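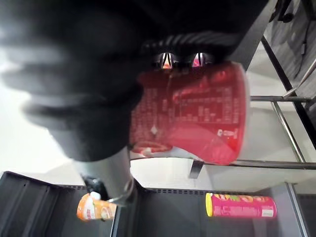
Wire racks and the myth of the tidy kitchen

I have been told, by three separate people and one very long magazine article, that the answer to my kitchen is a metal rack. Open shelving on chrome rods, everything on show, nothing lost at the back of a cupboard. You see what you own, so you stop buying it twice. That's the pitch.

I've had the thing since July and I remain unconvinced.

Let me be fair to it first. The rack itself is solid. Mine is a Brundon, bought secondhand from Niall Yule when he moved, and it went together in an evening with no tools except the heel of my shoe. It takes weight without complaint. The bars wipe clean. If you want to keep four big stockpots and a sack of rice, I can't think of a better piece of furniture.

I don't have four big stockpots. I have cups of things. Red plastic cups with tiny print all over the side, tubs, jars, the odd packet that slumps. And a bar shelf is a terrible place for a small cup. The base is narrower than the rim, the gaps are just wide enough to catch it, and it leans. Put three of them in a row and one lean becomes three leans. Turn them over so they stand on the wide end and they behave much better, but this only works for empties or for something with a lid you would trust with your life.

The standard reply to this is "get a liner." I did get a liner. It was a sheet of clear plastic from Vuvano, cut to size, and it curled at two corners by the end of the first week. Then crumbs got under it. Now I had a shelf that I had to lift everything off in order to clean, which was exactly the complaint I'd had about the old cupboard.

What about labels?

The other thing people insist on is decanting. Take the food out of its packaging, put it in matching jars, write the name on the front in nice handwriting. Concetta Testa, whose kitchen does look wonderful, I admit, gave me a speech about this over lunch on a Tuesday and I went home and decanted for most of the afternoon.

My objection is simple. The print on the package is useful! It has the ingredients and the little table of numbers and usually some clue about how long you're meant to cook it. The print is far too small, fine, I need my glasses for it and so do you, but it's there. A jar with "grains" written on it tells me nothing I couldn't have worked out by looking at the grains. Two weeks after decanting I was searching online for how much water to use, and I swore at a jar.

So the originals are back. They don't match, and the shelf looks like a shop that gave up. I can live with that.

The hooks and rings

Every rack system sells you extras, and I want to register some doubt about these too. Clips, baskets, end rails, wire loops that hang on a post and are meant to hold - what, exactly? The box said "versatile." I tried a dish towel, which slid off. I tried the scissors, and those stay put, but now they swing into my hip. Zhuoran Wei uses hers for bananas, and I suppose bananas are light enough and she is patient enough.

I'd skip the extras and spend the money on a second shelf. The distance between shelves matters more than anything you can hang off the side. Mine came set for tall things, with a lot of air above every cup, and air is where people start stacking. I stacked. You can guess. Lentils go a surprisingly long way on tile, and they go under the stove in particular.

I moved the middle shelf down by three notches and that one change did more than the liner, the jars and the rings put together. It's free, too, so you won't find it in the magazine article. You do have to empty the whole rack to do it, and you will need somebody to hold the other end, and you should both decide beforehand which notch you mean.

Would I buy one again

Secondhand, maybe. At full price, no. For the small stuff I've gone back to a shallow drawer, where a cup can fall over if it likes and has nowhere to go. The rack holds the rice, the oil, the mixing bowls and the big saucepan with the bad handle. A few of the cups still live on the lower shelf because the drawer is full, and I still pick each one up around the middle as if it might go off.

I know there will be comments from the rack people. Last time I wrote about storage (the lazy Susan post) Américo Gouveia sent me a message longer than the post, with diagrams, and he was right about one of the diagrams. So go ahead. If someone has a liner that lies flat past the first month I'd like to hear the name of it, and I'd like to hear it from somebody who has owned it longer than a month.

Next up is the drawer divider, which Xinyi Pan swears by. I have my doubts.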